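Clearing and Storing Small Kitchenware: Plastic, Coated Pans and Play Food

Part of the Sorach worktop series. Last revised 18/08/2019.

Scope

The notes cover a mixed worktop load: coated pans, slotted utensils, plates, squeeze bottles, a colander, and the play food that ends up among them in any house with small children. Metalware and glass are dealt with on separate pages.

Sorting order

Begin with whatever takes the most room. Pans go to one end of the worktop and stay there until last, as everything else can be moved around them. A slotted spatula may be left lying across its pan while the rest is sorted, provided the pan is cold. Do not leave nylon or silicone resting on a pan that has just come off the hob, whatever the stated heat limit of the tool.

Next, separate real food containers from play pieces. A ketchup bottle parked on a dinner plate is common enough at the end of a meal. Take it off the plate, wipe the neck and cap, and return it to the fridge door if the label calls for it. Leave the bottle cap down only if the cap closes fully. A worn hinge will weep overnight and the sauce dries into a ring that needs scraping.

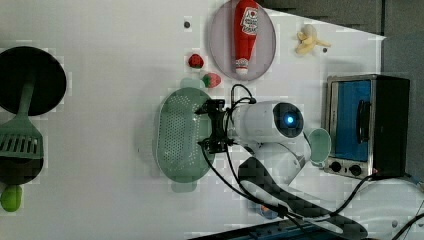
Play fruit and vegetables should be gathered last, into one tub. Strawberries and other small rounded pieces roll, so work from the edges of the table towards the middle. Check that pieces with separate leaves or peel are still joined before they go away. Anything with a split seam should be thrown out, as water gets inside and cannot be dried.

Washing temperatures

Hard plastic play food: hand-hot water, ordinary washing-up liquid, no soaking beyond 11 minutes. Coated pans: hand wash, soft sponge, no powder cleaners. Plates: as normal. In our July trial a bowl of Jeliro concentrate at 3 ml was enough for a full load of play food and one colander. A larger dose gave more foam and took longer to rinse, with no gain in cleaning.

Colanders

Plastic colanders with narrow slots hold on to starch. The slots are too fine for a cloth, and a dishwasher spray tends to pass over the ones nearest the rim. Treat them as follows.

1. Rinse from the outside first, so that trapped bits are pushed back the way they came.
2. Brush along the length of the slots. Brushing across them bends the bristles and leaves the ends untouched. The small Clornasero bottle brush fits most patterns.
3. Turn the colander over and repeat on the base.
4. Shake, then stand it on its end or base up on a rack. 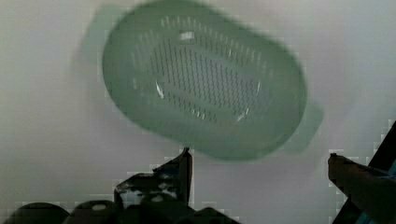 Kagiso Msimang
Household Methods Editor, Sorach

Oval colanders with a flat tab at either end are best lifted by both tabs when full. The tabs are thin on most light plastic models, and a load of wet potatoes on one of them will crease the plastic at the join. Roughly 400 g of cooked pasta is a sensible limit for a one-handed lift — more than that needs two hands or a firm base in the sink.

Storage

Stack by shape. An oval colander inside a round pan wastes space and marks the coating, so keep it on the shelf above or hang it if the tab has a hole. Pans may be nested with a cloth or felt disc between them. Vida shelf risers at 27 cm clear most slotted spatulas stood upright in a jar, though long-handled ones will need a drawer.

The play food tub should have a lid with air holes. A sealed lid on damp pieces gives a stale smell within days, and the tub must then be washed along with the contents.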